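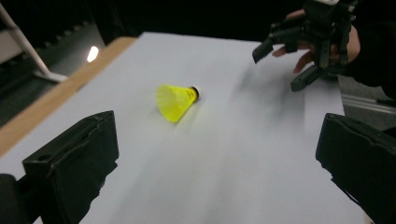

Carstead soundtrack FAQ

Last updated 8th July

Who did the music for Carstead?
Inar, the duo. Their first feature score. Before that mostly shorts and one tv pilot that didn't get picked up.

Is the album out?
Not yet. September, on Onard. Digital first, vinyl after. No exact day so don't ask us lol

How many tracks?
21 on the album. The movie uses more than that but a lot of it is short cues, under a minute, and they got merged.

What's the song in the train station bit?
"Xu". We get this one daily. It's the only track with vocals, sung in a made up language, so no lyrics to post. Sorry.

Is the end credits song on there?
No. Liscensed from another label. Try the streaming services.

Vinyl, how many copies?
200, numbered. One per person. Mailing list gets the link first, then the shop page.

Do you ship outside the US?
Yes, to 16 countries right now. List is at checkout. If yours isnt there, email and we'll see.

Was it a real orchestra?
Strings are real, 9 players, recorded over one weekend. Brass is samples. Piano is the old upright from the movie.

Can I use a track in my video?
Ask Onard, not us. Student films usually get a yes, ads usually don't.

Sheet music?
Piano parts only, later on. Working on it.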